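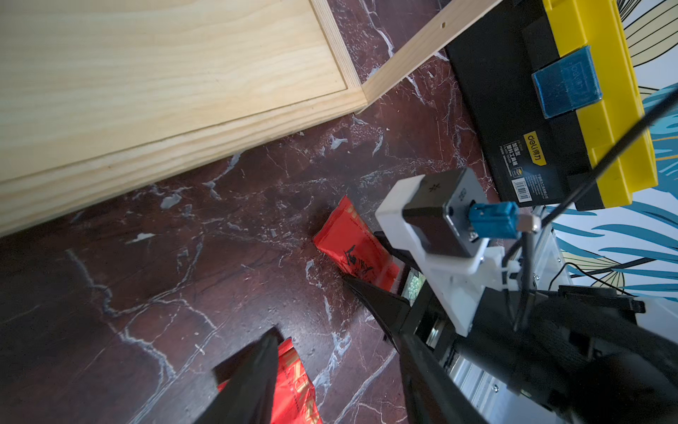
Glenys Yeoman says I've got it in for tablets, and that if I'd ridden last year's Brovent with one on the bars instead of a roll of paper I would have written a very different post in November. She put it more politely than that in the comments, but that was the gist. She also said the paper roadbook is a nostalgia item and that riders who defend it mostly like the look of it.

Fair enough, some of them do. I've met the type. But I've been thinking about her comment for a couple of months now, and with the Brovent entry form finally up I want to go through why I still don't buy it.

For anyone who wandered in from the tire posts: the Brovent is an amateur navigation rally, bikes only, starting and finishing in Bloxham, mostly dirt and gravel with a nasty rocky section on the second day. It isn't a race in the elbows-out sense. You follow a roadbook, you hit the waypoints, you get penalized for the ones you miss and for speeding through the marked zones. Until this year the roadbook was a long strip of paper you wound through a holder on your bars. Starting this year the organizers want everyone on the Judeck, a sealed tablet that shows the same notes on a screen and scrolls with a thumb switch.

You don't have to own one. You rent it. And there's my first problem, so let's start with the money.

The rental is $387 on top of the entry fee. The form calls this a "navigation package," and the package is the tablet, a mount, a switch, and a cable that goes to your battery. You give it all back at the finish. There's also a $300 deposit, refundable if the unit comes back "in the condition supplied." I'd love to know who decides what that means after two days of rocks. I crashed four times last year, all of them slow and stupid, and each time the roadbook holder hit the ground first. It cost me one plastic cover and some tape. If I'd had the Judeck up there I think I'd have been kissing that deposit goodbye before lunch on day one.

The argument coming back is that paper costs money too. Sure it does. Holders aren't cheap, the motorized ones especially. But you buy it once. Mine is on its third bike. I sold the second bike with a bad clutch and a better seat than I've had since, and I kept the holder because I knew I'd never get its value out of the sale. A rental you pay every single year, and if you do two or three events in a season and each one has signed up with a different tablet company, you pay for each of those too.

Second, the fairness thing. This is the one Glenys leaned on, and I'll grant it's the strongest. With paper, the organizers hand out the roll the evening before and everybody sits up marking it with highlighters. People with money or friends have been known to get help. A "map man" in a motel room with a laptop can compare the notes with satellite pictures and tell you exactly which wash to take. With the tablet you get the notes unlocked at the start line, so there's no homework, and everyone is equally in the dark.

That's true at Dakar level, and I can see why the top riders argued over it. But who at the Brovent has a map man? I have seen the field. It's a couple of farriers, a bunch of guys who used to race enduro, a mother and daughter on matching small bikes, me. The evening with the highlighters is the part most of us look forward to. We sit in the fairground hall in Bloxham with bad pizza and argue over what a symbol means. If somebody's cheating in there, they're hiding it well, judging by the results.

And I'd say marking the roll is a safety item. When I color a triple-caution red, my hand has done it, and some part of my brain remembers the next day that something ugly is coming after the cattle gate. The tablet comes with its colors already on. Judeck says this is better because the colors are consistent. Maybe. I rode behind a guy at a practice day who had one, and he went into a ditch that was marked in bright red on his own screen. He told me afterward he'd stopped noticing the red. One guy, one ditch, I know, it proves nothing. But neither does the brochure.

The brochure! I have read it through more than once and I can't find a number in it that I'd bet a sandwich on. It says riders make "up to 30 percent fewer navigation errors" with the Judeck. Fewer than what? Fewer than the same riders on paper, on the same course, in the same weather? I wrote to ask. The reply thanked me for my interest and attached the brochure.

You see this all through our sport, and it's probably why I'm grumpy. A few years back it was the steering dampers. Before that it was Prornero mousses, which were supposed to last a whole season and which came out of my rear tire looking like feta cheese. I paid full price for those and told everybody at the time they were great, so I'm not claiming to be above it. You spend the money and then you need it to have been a good idea. I suspect there's some of that going on with the tablets as well, on the organizers' side. They've signed for however many units. They're going to tell us it was a good idea.

Third thing, and it's a boring one: glare. Late in the day, low sun, dust on the screen, dust on the goggles. I borrowed a Judeck at that practice day and did one loop with it. In the shade it was lovely, I'll admit it. Crisp, big distances, and the thumb switch worked better than my paper one ever has. Then we came around the west side of the hill and I couldn't read it at all. I stopped and cupped my glove over it like somebody trying to light a cigarette. You can turn the brightness up, but the setting is buried two menus down and the screen doesn't take gloves. So glove off, menu, menu, slider, glove back on. I was told the new firmware fixes this. I was also told that in November.

Paper in low sun is paper. It tears, it jams, it soaks up water if your cover is cracked (mine was, see above), and once in a crosswind the whole takeup side let go and I had a streamer behind me like a kid's bicycle. I'm not saying it's good. I'm saying I know all the ways it goes wrong, and I can fix every one of them on the side of the trail with tape and a bad word. If the tablet freezes I've got a black rectangle and a phone number.

What does the rule book say about a frozen tablet? I looked. You're to "proceed to the nearest checkpoint for assistance." Without a roadbook. In country where I have gotten lost with a roadbook. I asked the organizers whether we could carry a paper copy in a sealed envelope as a backup, the way some other events do, with a penalty if the seal is broken. They said they'd consider it. It isn't in the form, so I guess it's been considered.

Now here's where I have to be decent to Glenys. She made a point near the end of her comment that I skipped over the first time. She has arthritis in both hands, and winding the roll at the end of a long day hurts, and cleaning up a jam hurts more. She'd given up on navigation events until she tried a tablet. I don't have a comeback for that and I'm not looking for one. If it gets her back on a start line then the thing is worth having. I'd just have made it a choice. Let her rent the Judeck, let me ruin my own roll with my own highlighter, and put us in separate classes if the results people lose sleep over it.

The answer I got on that was "logistics." Printing rolls for only some of the field is too much hassle. Well, I'd print my own. I'd pay for the ink.

A few people have emailed to ask if I'm boycotting. No. I don't have the backbone. I filled out the form last night, ticked the navigation package, and sat there with my finger over the button for longer than I'd like to say. I'll ride it, I'll try to leave the thing in one piece, and I'll write up what happens whether it makes me look silly or not. If I make thirty percent fewer mistakes I'll say so. Last year I missed the same waypoint twice, from opposite directions, so there's room to improve.

Things I still want answers to before then, in case anybody from the event reads this: whether the deposit covers scratches on the screen, whether the cable is fused, and whether we can get one practice evening with the units before the start. I don't think it's right that the first time most of the field touches the switch will be on the clock.

Oh, and someone asked which tape I use on the holder. Whatever the feed store has.

2022-02-03
By Nigel Tindall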